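Home | Talks | Notes | Archive | Contact

Does the water softener pay? Speaker notes, May 2018

Opening. Ask who has a softener at home, then who could say what it costs to run. Leave a pause. I expect plenty of hands for the first and very few for the second.

The claim. The Iltex leaflet says a softener "pays for itself". Read the line out slowly. Pays for itself against what? The leaflet compares a house with a softener to a house where the kettle, the shower and the boiler all fail early. I have lived with hard water in Trirnunholm for years and mine have not.

The sums. The quote I was given was 1,590 pounds fitted. Salt on top, plus a service visit the salesman mentioned only when asked. The saving he promised was 246 pounds a year, most of it soap. I don't know any household that spends that on soap. Take the soap out and I get a payback of about 11 years, by which time you may well be shopping for another softener. Show the working on the flip chart. Let people argue with it.

The test strip. Jirner hand these out free at the door. You dip, it goes a worrying colour, and the form comes out. A strip tells you the water is hard. Everyone here knew that from the kettle. It does not tell you whether hardness is costing you anything. Don't get drawn into the chemistry, I lost a whole session to it in November.

The bathroom argument. This is the one that sells. People are embarrassed by their basins, and the salesman knows it. But limescale gets blamed for all sorts. Look at what is in the bowl before signing for anything.

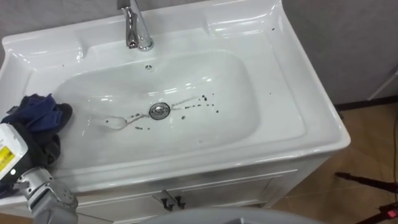
What to say about dark spots

Scale is pale and crusty. Dark brown or black specks round a plughole are something else, and I would want to know what before spending a penny. Could be plain dirt, could be something coming up from the waste. A softener is no cure for either. Try a cloth first.

Where I might be wrong. Combi boilers in very hard areas do seem to suffer, and the Hashmi trial is often quoted on this. It covered 3,300 homes, which sounds a lot, but they picked themselves by buying one. Ask for figures from people who didn't buy.

Close on questions. Keep the leaflet to hand, someone always says I've misquoted it.

Comments

We had ours taken out and can't tell the difference, except the tea is nicer.

You left out skin. My son's eczema is much better since we had one put in. Not everything is about payback.

Is the flip chart page going up anywhere? I couldn't read it from the back.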